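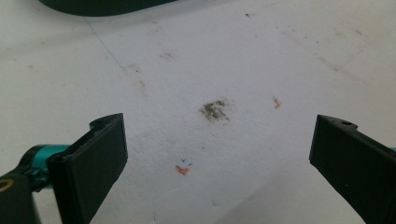
3.2 Building the hand-held gripper

We put the gripper together over the course of January in the shared workshop at Drultari, mostly in the evenings, when the bigger machines were quiet and we could hear ourselves think. The first version came in at 700 grams, and poor Tolera Woldegiorgis, who did most of the early recording, let us know that his wrist was well and truly done after 15 minutes. Moving weight back toward the handle brought it down to 500 grams and made it a good deal friendlier to hold (Pallavi Kaushik still prefers the old grip, and we've kept one for her). Both fingers carry flat black pads, set to face each other across the opening.
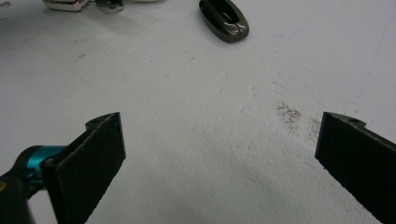
Figure 3. The two fingers held open over the white work surface, with small objects lying further back.

We left the stains and pen marks on the table alone, as we wanted the recordings to look like a bench that people really use. Telma Quiroga suggested starting every recording with the fingers apart and nothing between them, and we followed her advice for all 1,000 recordings. The colour settings were left alone as well, apart from one evening described in Section 3.4.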